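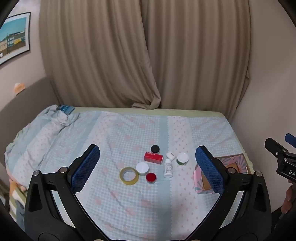
Notes for week 4, the chores lecture. I talk faster than I write, so if something in here doesn't match what you scribbled down in class, go with this version (and tell me, please, because I probably said it wrong out loud).

## Where we left off

Last time we did dishwashers and floor vacuums, and I made the point that both of them cheat. The dishwasher makes *you* load it. The vacuum makes you pick up your socks first. They're wonderful machines and I wouldn't give either one back, but the fiddly part of the job stays with the human.

So today's question: can a machine do the fiddly part yet? My short answer is "some of it, slowly, on a good day." The long answer is the rest of this handout.

## Tidying is harder than it looks

Take the most boring chore I could think of: little things are lying on a bed and they need to go in a box. Jars, a small bottle, a roll of tape. You'd do it while talking on the phone. Now go through it the way a machine has to.

**The surface gives.** A factory arm picks parts off a steel table that sits at the same height every single time. A mattress sinks when you press on it, and the sheet slides and bunches. Come down a little too hard and a jar tips over. Come down too gently and the fingers close on air.

**Everything wants a different grip.** A short jar with a lid can be squeezed from the sides. A roll of tape lying flat is a pain! It's low, and from straight above you either pinch the whole ring or try to catch one wall of it through the hole. A bottle on its side can roll. A flat box is fine until it's right up against its neighbor.

**Patterns confuse cameras.** White lid on a sheet with white bands in it: where does the lid stop? Clear or yellowish tape is worse, as the pattern comes right through the middle of the roll. We'll do edges and depth properly in October's make-up reading, for those of you who missed it.

**"Tidy" isn't a place.** Does the tape go in with the jars? Does the bottle stand up or lie down? People in one family can't agree on this, so I don't know why we'd expect a gripper to.

## How they learn it

The method I like best right now is plain copying. A person holds a gripper in the hand, does the chore with it, and a camera rides along and records the view from the wrist. Do that enough times, in enough bedrooms and kitchens, and you have something to train on. The learner never sees a rule that says "squeeze jars from the side." It sees a lot of jars getting squeezed from the side.

The catch is the word *enough*. Remember the Darkov exercise? Nana Nyarko's group trained on 100 recordings, all on one bed, and it looked terrific until they changed the sheets. Then they went up to 873 recordings across different rooms and it got steadier, though it still hated the tape. I'd love to tell you where the line is. I don't have it.

## Meanwhile, on the shop floor

We spent the last part of class on the Jemard packing line, and a few of you looked surprised at how well it does. Don't be. Same parts, same bins, same light, and a person nearby for jams. If a line like that gets 80 percent of its picks on the first try, the manager is annoyed. If a home machine got 80 percent in a stranger's bedroom, I'd throw it a party.

Then again, the other 20 percent is your stuff on the floor, possibly open.

## For next time

- Read the Watlow chapter on soft surfaces. Skip the math in the second half unless you enjoy it.
- Pick one chore you do at home and write down every grip you use. Do it with your own hands and go slowly. One page is plenty.
- Mark the spot where you think a machine would get stuck first, and say why.
- If you're sharing the Simon gripper, the sign-up sheet is on my door. Please bring it back charged this time!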